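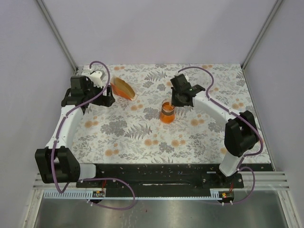
Both arms on the fern tablecloth, right gripper over the beaker. Purple cables everywhere, and I love them.

1/ OK, cell thread! A few people asked how I look after this thing, so I'm writing it down while I still have a screwdriver in my pocket. We call it Koltura, two arms, one long front plate.

2/ Cables first. Mine get a big loop over the gripper, then follow the white link down to the shoulder or elbow. The first version was pulled tight and neat, and I killed a connector in December. Slack is your friend!!

3/ How much slack? I run each arm to full reach, then add 11 cm. Kamlesh Kaushik says that's too much. Kamlesh has also never had to re-crimp a wrist plug at night.

4/ The front plate collects crumbs like a toaster. You can see the white specks on it. Brush, then vacuum, and never compressed air, which just sends it all into the toothed rack below. (Ask me about the rack. Or don't.)

5/ Little boards on the front edge, one by each base. I love having them out there where I can reach them. Red light on the right one in the photo. I look at both boards before I touch anything else.

6/ Base bolts: I put a paint line across every head after tightening. If the line is broken, the bolt moved. Dörte Brinkmann taught me this one and it has saved me so many hours of chasing "calibration problems" that were a loose bracket.

7/ Speaking of calibration, I redid it on 1/3/18. Home both arms, touch the same four points on the table, save the offsets. The whole thing takes roughly 63 minutes, and most of that is me double-checking the left wrist.

8/ The log is up to 201 entries now! Mostly "tightened" and "brushed", but when the left shoulder started clicking I could scroll back and find the last time I'd had the cover off. So good.

9/ Next up is new strain relief at both elbows. Mudassar Jatoi is printing me a clip and I am way too excited about it. Will post when they're on.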